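Zlata Tymoshchuk has lived in Wustanis for 29 years and still gets lost in it on purpose. She leads walks through the old port quarter, writes the occasional guide for people who dislike guides, and agreed to talk to me on the condition that I didn't ask her for a top ten.

"I did one once," she said. "Number seven was a bench."

We met at Bakix, a café by the tram terminus where the coffee comes in whatever size the owner feels like pouring. Visitors rarely make it this far out. They arrive by the morning ferry, climb to the citadel, eat something fried on Koval Street and leave by six with a magnet.

"And it's a perfectly good day," Tymoshchuk said. "The citadel is a citadel. It has walls. I have no complaint against it." She stirred her cup for a while. "But they say they've done Wustanis. They've done a hill."

Her own route starts at the fish steps, where the fish market hasn't been since before she moved here, and follows the Stunorska canal upstream past the rope works and the second-ugliest church in the region. (She would not name the ugliest. She has relatives there.) The walk takes three hours if the group behaves. The largest group she has ever led was 80 people, owing to a misprint in a hotel newsletter that called it a boat trip.

"They were very polite about it," she said. "They kept looking at the canal."
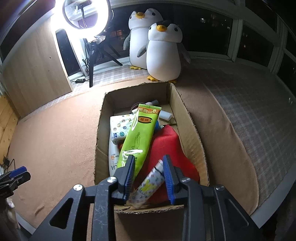
The city she moved to was quieter and a good deal cheaper. She rented a room over a key cutter's shop from Vira Bondarchuk, who is now her walking partner and her most faithful critic. Bondarchuk joined us halfway through the second coffee and corrected the rent.

"It was less than that," she said. "I was a fool."

The two of them disagree about nearly everything worth seeing. Bondarchuk thinks the botanical garden is overrated and the bus station underrated – "it has a ceiling, go and look at the ceiling" – while Tymoshchuk would send a first-time visitor straight to the covered market, early, before the cheese people get tired of being asked. They do agree on September. The light is better, the ferries are half empty, and the opera puts its cheap seats on sale to anyone willing to sit behind a pillar.

I asked what has changed most. The harbor hotel, both said, which opened with 2000 beds and one elevator that works.

"I like it, though," Tymoshchuk said. "From the roof you can see the whole city except the hotel."

She had a group at four and had already decided to take them the wrong way around. Bondarchuk stayed behind to finish the cake.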